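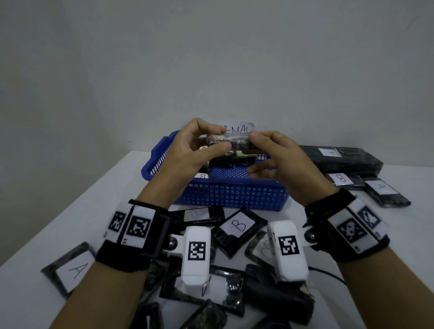 4. Flexible demand in light commercial premises

4.1 Scope and definitions

The network model in Section 3 treats commercial load as a fixed hourly profile. This is adequate for annual energy totals but not for the study of winter peaks, where the timing of a small share of demand decides whether the reserve plant at Tovach is called. The present section replaces the fixed profile with one in which part of the load may be moved within limits set by the occupier.

We use "flexible" in a narrow sense. A load is flexible if it can be delayed or brought forward by at least 30 minutes without a change in the work done on the premises and without a person having to be present to restart it. Battery chargers, water heaters and some ventilation meet this test. Lighting, tills, computers and hand tools do not. Refrigeration meets it only where the operator has agreed a temperature band in advance, and premises with no such agreement were treated as having fixed refrigeration load.

Load shedding under emergency instruction is excluded. Sriwong and Hamada have argued that the two should be modelled together, on the grounds that the same relay carries out both. We accept the point about the hardware, but the two differ in notice period, in payment and in who bears the cost of an error, and combining them would hide the effect we wish to measure.

4.2 Metering

Premises were recruited from the lists of two suppliers, Imai and Mevel, both of which already read commercial meters at half-hourly intervals. Sub-meters were fitted to each circuit judged likely to carry flexible load. Where a circuit served both flexible and fixed equipment, as was common in older buildings, the split was estimated from the switching pattern by the method of Miyazaki, and the circuit was marked as mixed in the data set.

Readings were passed to the Plulness platform and checked against the main meter for the same interval. An interval was rejected if the sub-meters together exceeded the main meter by more than 4 per cent. Most rejected intervals came from clock drift in the sub-meters and could be recovered by shifting the series. Those which could not be recovered were left blank; no values were filled in from neighbouring days. Sites with gaps in more than 10 per cent of intervals were dropped from the peak analysis but kept for the daily totals.

July data are reported separately. Several sites closed for stocktaking during that month, and the cooling load in the remainder has little bearing on the winter case.

4.3 Response to a price signal

Each site received a day-ahead price with a raised band in the late afternoon. The band was published on the previous evening and was not altered afterwards. Control was automatic wherever the equipment allowed it. At the other sites the occupier received a text message and was free to ignore it.

Automatic sites moved up to 20 per cent of their metered load out of the raised band. The larger shifts were found at sites with electric vans, where charging had begun as soon as the vehicles returned and could be put back to the night hours with no effect on the next day's rounds. Sites which relied on messages showed a weaker response which faded over the trial. Sekiguchi reports a similar decline among households, although her participants were paid by the event and ours were billed at the published price.

A secondary peak appeared directly after the band closed, when delayed loads restarted together. On the coldest days this peak approached the height of the one it had replaced. Staggered release times reduced it in the model - the field trial had no means of applying them - and we return to the question in Section 5.

4.4 Limits of the estimate

Three cautions apply. The sample was drawn from occupiers who had agreed to be metered, and these are likely to be more willing to shift load than the sector as a whole. The winter was mild, so that the heating response at low temperatures rests on few observations. Finally, mixed circuits were assigned by estimate, and an error in the split passes directly into the flexible share.

Sakamoto has suggested that tenancy is a further source of bias, as tenants seldom control the heating plant in shared buildings. Our records give the account holder but not the form of tenure, and the suggestion could not be tested. The flexible share used in the remaining sections should therefore be read as an upper value.

Figure 4. Small wrapped package held over a blue mesh basket.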